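Week 4: How a phone gets its price
Notes for the Tuesday evening group, 19/10/2021

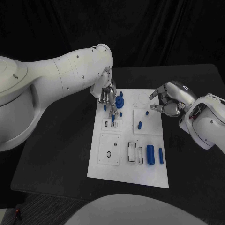 Fig. 1. Two robot arms over a black table, with small blue parts and clear plates on a white sheet.

Last week we pulled apart a spec sheet. Tonight is the bit I enjoy more, which is the number printed at the bottom of it (bring a pencil, there's some adding up!).

Start with the parts bill. Screen, chip, memory, cameras, battery, case, plus the cost of putting it all together. People get very excited when one of these bills leaks, and they take it away from the shop price and call whatever's left profit. Please don't do that in your essays. The parts bill leaves out design, software, testing, shipping, repairs under warranty, adverts, tax and the shop's own cut, and on a new sort of phone those can easily come to more than the parts.

Our running case is the Fallo, the mid-range handset from Brirance. I've simplified it so that everything is a share of the shop price before tax:

Parts and assembly: 60
Shop and network cut: 20
Warranty and returns: 2
Everything else: what remains

Work out that last line yourselves before reading on. Now take 11 off it for research and advertising, and look at how little is left. Umut Dönmez asked last week why a maker would bother at that level, and it's a fair question. Part of the answer is volume, part of it is the cases, chargers and cloud storage sold afterwards — we'll come back to those in December when we do services.

Then there's the launch price, which is a different animal. A maker with a brand new kind of screen can't make many at first, so a high price keeps the queue short. It also makes last year's model look like a bargain, and I think that second effect gets far too little attention. Nandini Palaniappan's handout on anchoring (the Treranmont one, with the three tariffs side by side) is very good on this, so do read it alongside mine.

One warning about trade-in offers. If the discount depends on handing over an old phone, the launch price hasn't dropped, and you should write both figures down separately. I lost marks for exactly this as a student and I'm still cross about it.

For next week:
Read Sawatzky, the chapter on network contracts, skipping the appendix.
Pick a phone you've owned and find its launch price and its price a year later.
Rostam and Birsen are presenting first, then Nermin.

Spare copies are in the tray by the door.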